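From: Berhanu Wubshet
To: Tralldale list
Date: November 17, 2020
Subject: Re: Are we still waiting on chores?

On the list, Risham wrote:

> I read the thread from May again and I still don't see an answer
> to my question. Everyone agrees that a machine can weld a car
> body. What I want to know is if one can clean up after lunch.
> We have 29 tables in the canteen and people to wipe them, and
> every year a salesman tells me that part of the job will be done
> by a machine soon. Has anyone on this list seen it done, on a
> real mess, with a plain cloth?

I'll try to answer from what I know of the work at Durnura, where the task for the two-armed machine is wiping a table. The short answer is that parts of the job can be done and the whole job can't be counted on.

The setup is as simple as they can make it. There is one pale table, a small spill of something brown, and a folded towel off to the side. The robot has to take the towel, get it over the spill, wipe, and leave the table clean. A child of six would need no more telling than that. 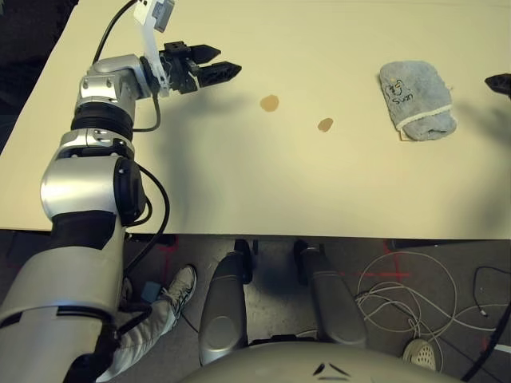 For a person the first step is hardly a step. You pick up the cloth and your hand sorts out how to hold it. A gripper with two fingers has to be told, or has to learn, where on the cloth to close. If it takes one layer at the corner, the towel hangs down like a flag and there is nothing behind it to press with. If it takes a thick fold, the cloth bunches up and only a small part of it touches the table. Both can be made to work on a small spill. Neither is how your canteen staff do it, with a flat palm on a folded cloth.

Then there is force. A shop-floor robot is usually very good at going to a point and stopping there. Wiping is a different sort of motion, where the arm has to keep pushing lightly the whole way across. With too little push the liquid gets moved around, and with too much the fingers scrape the top or the arm trips its own safety stop. Tables are not perfectly level either, and a sag too small to see is enough to matter.

Seeing is the third part. A view from the wrist is close to the work, but a bare tabletop gives the software very little to go by, and the fingers throw their own shadow on it.
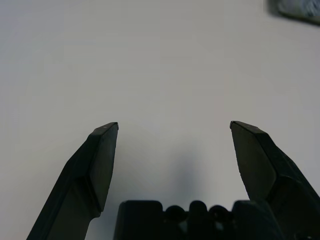 Frade wrote back to me off the list that a shadow is the least of it, and that a floor scrubber doesn't care what it sees because it goes over every square foot anyway. Why not have the arm wipe the entire table each time, dirty or not, and skip the looking?

It's a fair point and I passed it on. For a bare table I think it would work. Your tables have trays, salt shakers and somebody's phone on them, so the looking comes back in as soon as you leave the lab. A full wipe also takes the cloth through the wet part and then over all the clean part, which spreads a thin film of coffee or gravy from one end to the other. People wipe from the outside in without thinking about it. It has to be put into the machine somehow, either as a rule or by having it copy a person.

The kind of liquid matters too. Water is hard for a camera to find on a white top and easy to soak up. Something thick and tan is easy to find, but it takes more than one pass and it loads up the cloth.

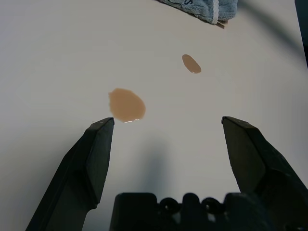
That leads to a step most demonstrations leave out, and that I would ask any salesman about. When is the cloth too dirty to go on with? Your people turn it over, refold it to a clean side, then rinse it and wring it out. Turning a cloth over with two grippers is a hard job in itself. One hand has to hold while the other finds an edge, and a limp cloth is never in the same shape twice. Rinsing and wringing I would not expect for some time. 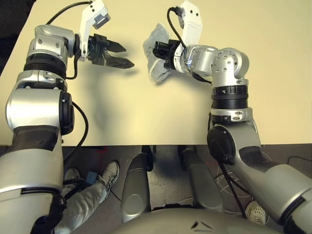 Risham, when I put this to him by phone, asked if two arms were worth the money when a person wipes with one hand and holds a tray in the other. He would take a one-armed machine at half the price if it did nothing but the wiping.

I don't have a good answer on price. My view is that the second arm earns its keep on the cloth handling and does very little during the wipe itself. If you were willing to clamp a pad to the end of one arm and have a person change the pad, most of what I wrote above goes away. You lose the plain cloth, but you said on the phone you could live with that – so it may be the better thing to ask for.

What I would not do is cut anyone's hours on the strength of a video. Ask to bring your own spill and your own table, and ask for 122 wipes in a row with no one touching the machine. Count the ones you would have to do over. I'd like to see the number if you get it, good or bad, and I expect others here would too.

Berhanu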